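손잡이형 그리퍼를 비교할 때 쓰는 작업대 요령
읽는 시간 4분

저는 작은 작업실에서 그리퍼와 카메라를 시험하는 일을 합니다. 한국어가 모국어가 아니라서 문장이 조금 딱딱할 수 있습니다. 이해해 주시면 고맙겠습니다. 이번 글에는 손에 들고 쓰는 그리퍼 두 종류, Tititz와 Mikuš를 비교하면서 제가 적어 둔 요령을 모았습니다. 비싼 장비에 대한 이야기는 거의 없습니다. 연필, 자, 테이프, 그리고 부엌에서 가져온 물건에 대한 이야기가 많습니다.

1. 작업대 바닥에 격자를 그립니다

그리퍼를 비교하려면 물건이 매번 같은 곳에 있어야 합니다. 처음에 저는 눈짐작으로 물건을 놓았습니다. 그랬더니 첫째 날의 결과와 둘째 날의 결과를 나란히 놓고 볼 수가 없었습니다. 지금은 흰 판 위에 연필로 격자를 그립니다. 한 칸은 70밀리미터입니다. 물건이 칸보다 조금 작으면 방향을 돌려 놓기도 쉽습니다.

연필은 연한 것을 씁니다. 진한 펜으로 그리면 카메라 화면에서 선이 물건보다 먼저 눈에 들어옵니다. 나중에 영상으로 위치를 추적할 생각이라면 더욱 연하게 그리십시오. 지우개로 지울 때는 한 방향으로만 문지릅니다. 왔다 갔다 문지르면 무른 판은 표면이 일어납니다.

2. 움직이면 안 되는 물건은 둘레를 따라 그립니다

받침대나 조명처럼 자리를 지켜야 하는 물건은 바닥 둘레를 연필로 한 번 따라 그립니다. 청소하느라 치워도 선에 맞추어 다시 놓으면 됩니다. 둥근 받침은 선만으로는 회전 방향을 알 수 없습니다. 그래서 저는 받침과 판에 짧은 금을 하나씩 더 긋고, 두 금을 서로 맞춥니다.

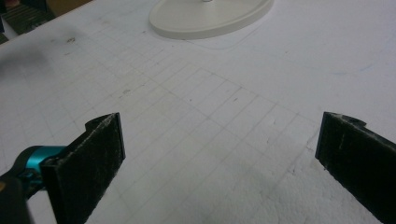
판의 표면이 거칠어지면 그 부분에는 물건을 놓지 않습니다. 가벼운 물건은 작은 요철에도 기울어지고, 그러면 손가락이 물건에 닿는 각도가 달라집니다. 저는 판을 돌려서 깨끗한 쪽을 앞으로 가져옵니다. 양쪽이 다 상하면 새 판으로 바꿉니다. 이때 격자의 시작점을 작업대의 같은 모서리에 맞추어야 예전 기록을 계속 쓸 수 있습니다.

3. 손가락의 패드를 먼저 봅니다

저는 두 그리퍼의 차이가 모터나 스프링에 있다고 생각했습니다. 그런데 시험을 반복하니 패드의 상태가 결과를 더 많이 바꾸었습니다. 패드에 먼지나 부스러기가 붙으면 매끄러운 손잡이에서 미끄러집니다. 시험을 시작하기 전에 테이프의 접착면으로 가볍게 두드려서 먼지를 떼어 냅니다. 물티슈는 쓰지 마십시오. 보풀이 있는 패드는 마르는 데 오래 걸리고, 젖은 동안에는 잡는 느낌이 완전히 다릅니다.

Wukach의 교체용 패드도 써 보았습니다. 잡는 힘은 좋았지만 조금 두꺼워서 손가락이 끝까지 열렸을 때의 폭이 줄었습니다. 패드를 바꾸면 열림 폭을 자로 다시 재고, 공책에 적어 두시기 바랍니다. 저는 이것을 잊어버리고 하루의 기록을 버린 적이 있습니다.

4. 시험용 물건은 부엌에서 고릅니다

시험용으로 파는 블록은 모양이 너무 얌전합니다. 부엌 도구는 손잡이와 머리의 무게가 다르고, 재료도 섞여 있어서 그리퍼의 약점이 빨리 보입니다. 제가 쓰는 물건은 9가지입니다. 그중에서 자주 쓰는 것만 적습니다.

거품기: 손잡이를 세워서 잡습니다. 원통 모양이라 좌우 패드의 높이가 안 맞으면 바로 비틀립니다.
나무 숟가락: 얇고 가볍습니다. 약한 힘을 시험할 때 좋습니다.
플라스틱 컵: 너무 세게 잡으면 찌그러지므로 힘 조절을 볼 수 있습니다.
행주: 어렵습니다. 접는 방법을 정해 놓고 항상 같은 모양으로 접습니다.

거품기는 손잡이의 아래쪽 끝 가까이를 잡는 것이 저에게는 편했습니다. 중간을 잡으면 컨트롤러의 반응이 늦을 때 철사 부분이 많이 흔들렸습니다.

5. 두 그리퍼를 같은 사람이 잡습니다

손잡이형 그리퍼는 잡는 사람의 버릇이 결과에 들어갑니다. 한 사람이 Tititz를 쓰고 다른 사람이 Mikuš를 쓰면, 무엇을 비교했는지 알 수 없습니다. 우리는 한 사람이 두 가지를 모두 해 본 다음에 사람을 바꿉니다. 물건 하나마다 4번씩 잡고, 순서는 매번 섞습니다.

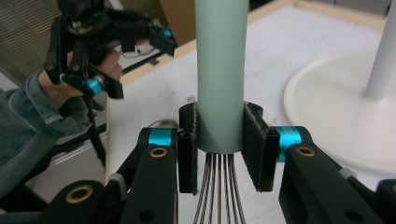

케이블은 항상 작업대의 한쪽으로만 보냅니다. 물건 옆으로 케이블이 지나가면 손목을 돌릴 때 걸리고, 걸린 것을 모르면 그리퍼가 나쁘다고 적게 됩니다. 소매가 넓은 옷도 같은 문제를 만듭니다. 소매를 한 번 접거나 고무줄로 묶으십시오.

6. 카메라의 밝기를 고정합니다

자동 밝기는 꺼 두는 것이 좋습니다. 흰 작업대 앞에서 검은 손가락이 움직이면 카메라가 밝기를 계속 바꾸어서, 물건의 가장자리가 한 번은 선명하고 한 번은 흐립니다. 저는 Brolico 컨트롤러의 설정 화면에서 노출을 70에 두고 시험이 끝날 때까지 건드리지 않습니다. 이 숫자는 제 방의 숫자이니 그대로 따라 하지 마시고, 자기 작업대에서 격자선이 겨우 보이는 값을 찾으십시오.

창문이 있는 방에서는 블라인드의 각도도 정해 둡니다. 저는 블라인드 줄에 실로 매듭을 묶어서 표시했습니다. 11월에는 해가 낮게 들어와서 매듭을 하나 더 만들어야 했습니다.

7. 느낌도 바로 적습니다

성공과 실패만 적으면 나중에 이유를 찾기 어렵습니다. 저는 옆에 짧은 말을 씁니다. “왼쪽이 먼저 닿음”, “놓을 때 붙음” 같은 말입니다. 이렇게 적은 공책을 다시 보니 Mikuš는 놓는 동작에서 불편이 많았고, Tititz는 얇은 물건에서 불편이 많았습니다. 둘 중에서 저는 부엌 도구에는 Mikuš를 고르겠습니다. 얇은 물건이 많은 분은 다르게 고르실 수 있습니다.

다음에는 패드를 새로 바꾼 상태에서 행주를 다시 해 보려고 합니다. 접는 방법은 아직 정하지 못했습니다.

이 사이트는 방문 통계를 위해 쿠키를 사용합니다. 동의 | 설정
문의하기 | © 작업대 노트 | 맨 위로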